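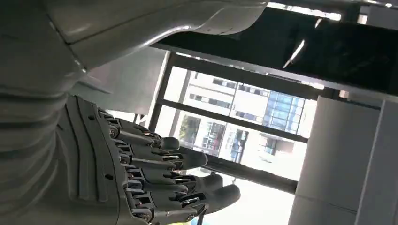 What rules do you post for sharing a space with a robot that has hands?

Posted by Eftychia Deligiannis, March 19, 2019

Hi all! I help run the shop floor at a small place called Nallorwood and I've been handed the job of writing up our house rules for working near the robot. We have written rules for everything else in the building (the drill press has a whole laminated sheet) and for this we have a sticky note that says "ask first." Which was fine when it was 2 people. Now there are 13 of us with keys and it's not fine anymore.

The arm ends in a four-finger hand, dark gray, with little metal linkages showing along the sides of the fingers. Most of the sample rules I've dug up online were written for big caged machines with a light curtain, or for simple two-jaw grippers, and neither one fits very well. I keep going around in circles on the same stuff:

Who is allowed to touch the hand, and when? People love to shake hands with it. I get it, I did it too the first week.

How far back should everyone else stand? We're next to a big window and there's a thick column on one side, so there isn't a lot of room to move and I don't want somebody getting backed up against something solid.

Does sunlight matter? We get really strong daylight through the glass, and one of our members swears the vision acts up when it's bright. I can't tell if that belongs in a safety rule or if it's just a complaint.

And do I need to say anything about cables and stuff left on the floor, or is that common sense? (I've worked here long enough to suspect it isn't.)

I'd like to have something on the wall before July, when we get our summer crowd. One page if I can manage it - two and people stop reading. Thanks in advance, and if you've got a sheet you're already using I'd love to see the wording!

Manolis Giannakopoulos

Hey Eftychia, I went through this at Gullau and our first version was awful, so let me save you some pain.

Start with a risk assessment, even a homemade one. I know that sounds like paperwork, but all it means is you sit down and write out every way a person ends up near the arm: setting up a part, cleaning, fixing a cable, showing it off to a visitor. Then for each one you write what could hurt them and what you're doing about it. The standards people usually point to are ISO 10218 for industrial robots and ISO/TS 15066 for the collaborative kind. Borrow a copy and at least read the part on contact, because "collaborative" on the brochure covers the arm by itself, and once you bolt a hand on and put something in it you have a different machine. A soft slow arm holding a screwdriver is still a screwdriver coming at you.

With fingers like yours I'd worry about the linkages before the fingertips. Tips are rounded and they're kind of obvious, people watch them. Gaps between moving segments are where you get a pinch, and also where hair and glove fingers and lanyards go. Our wording is "Nothing of yours goes between the fingers unless power to the hand is off and you're the one holding the pendant." Check your manual on what the stop button does to the hand, by the way. On some setups the arm stops and the hand stays clamped, on others the hand goes limp and drops whatever it had. You want to know which before somebody's finger is involved, and you want a written way to get the fingers open again.

Here's our sheet, more or less:

One person is the operator. They say so out loud, and they keep the pendant until they hand it over.

Everyone else stays behind the tape when the arm is live.

No handshakes, no high fives, no passing it things for fun.

Hair tied back, lanyards off, no loose gloves or sleeves.

Check the floor inside the tape before you power up. Cables get routed or taped down.

New programs run at slow speed first, with a hand on the stop.

If it does something you didn't expect, stop it and write it in the log, even if you feel silly.

I can't give you a number for the tape. Ours came from the full reach with the fingers straight out, plus the longest thing we ever let it hold, plus room for stopping. Don't measure it with the hand closed! We did that and had to pull all the tape up again. For the column, I'd worry a lot about trapping. Anywhere a person could get squeezed between the arm and something that won't move, either block it off or limit the arm's joints so it can't go there.

We review the sheet every 3 months, or whenever we change the tool.

Cirkik

just use common sense and a good e stop, ours has been running 5 years with no sheet at all

Dimitriou

I'd skip Cirkik's advice, no offense. Manolis covered most of it so I'll just add the window thing. Yes, put it in. If a camera or any optical sensor is part of how your robot decides to slow down or stop for people, then bright sun is a safety matter and you should test it at your brightest hour and write down what you saw. If the camera only finds parts, it's mostly a nuisance, but a missed grab can still send something off the bench. We just pull the blinds before a run and it's a line on the checklist.

Also put the stop button where you can reach it from outside the tape. You'd be surprised.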